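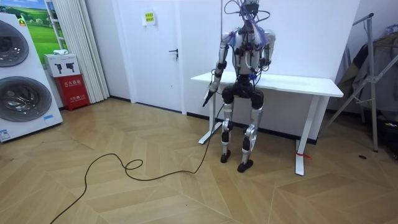
The humanoid at the Pliretti open day, knees bent, in front of the white table.

Pliretti opened its workshop to the public on September 25, 2022, and 524 people came through the door between ten in the morning and closing time. For a robotics group that usually gets its visitors in ones and twos, that made for a very full Sunday. By noon the coats were piled two deep at the entrance and the line for the humanoid room went all the way back to the stairs.

And what a room it was! The big draw was a walking robot the team calls Weneck, a two-legged machine with most of its insides on show. There is no smooth plastic face on it. Where a head would go there are wires, a whole thicket of them in purple, blue and black, and you can look right into the chest and see the plates and cabling. Several kids told us this was the best part. One girl said it looked like it had forgotten to get dressed, and her little brother wanted to know if the wires had names. (Some of them do, said the engineer on duty, but mostly rude ones.)

Toshio Shimada led the demonstrations, eight of them over the day at 20 minutes each. He started every one the same way, by asking the crowd to stand up, bend their knees a little and stay there. After half a minute people were laughing and rubbing their legs.

"That is Weneck's whole job in the morning," Shimada told the group at the eleven o'clock session. "A person standing with straight legs hardly works at all. With bent knees you're ready to go in any direction, but you pay for it. The motors feel it the way your thighs feel it now."

From there he moved on to shifting weight, first from the left foot to the right and back, then with one foot a little ahead of the other. It's slow stuff to watch, and it was surprising how quiet the room got. At the one o'clock session Weneck took a short walk along the parquet, turned, and came back to where it started, and the applause could be heard down in the lobby. At three o'clock it wobbled on the turn and two engineers stepped in with their hands out. It caught its balance before they got there, and that got the loudest cheer of the day.

The question period was just as good. Someone asked how many steps Weneck has taken without help in one run, and Shimada had the number ready: 136, set in March, in the same room. Someone else asked what ended the run. "The wall," he said.

A retired bus mechanic from Abernathy wanted to know about the knees and ended up talking with Shimada well past the end of his session, both of them down on one knee and pointing at things. A high school student asked why the robot had to have legs at all when wheels are so much easier. The answer was that homes have stairs, rugs, thresholds and dropped socks, and the team would like a machine that can cope with every one of them. Wheels are great, Shimada said, right up to the first step.

Homes are where the project is headed. Pliretti has been working with Trutico, which makes control software for walking machines, and the two groups used the open day to talk about what comes next. Over the winter they plan to work on reaching and lifting while the robot is standing, starting with light items on a table and moving to doors and handles later. Hands came up a lot in the questions, and the team was frank that they are behind the legs for now. Weneck can hold its arms where you tell it to, Shimada said, and it can wave if you give it a moment, but please don't hand it your coffee.

Downstairs there was more to do. Visitors could drive a small practice leg with a pair of sliders and try to make it step over a block, a job that looked simple and was not. The sign-up sheet beside it ran to four pages. Across the hall, Trutico had a screen running the balance software with a cartoon stick figure, and you could shove the figure with a mouse and see how it recovered. More than one parent had to be asked to give somebody else a turn.

The day also raised $1,333 for the after-school robotics club at Abernathy, all of it from the bake table and the sale of spare-part key rings. The club will put the money toward motors and a second set of tools. Its members had a table of their own near the exit with a six-legged walker they built last school year, and it made the trip from one end of the table to the other plenty of times before its battery gave out in mid-afternoon.

Anyone who missed the humanoid demonstrations can still get a look. Pliretti takes small groups on the first Thursday of each month, up to 12 people at a time, and school visits can be set up by calling the front desk. Children under ten need an adult with them. Wear comfortable shoes, and be ready to bend your knees.

The next open day is planned for the spring. Shimada hopes to have Weneck going up a step by then, and he has already told the high school student to come back and watch.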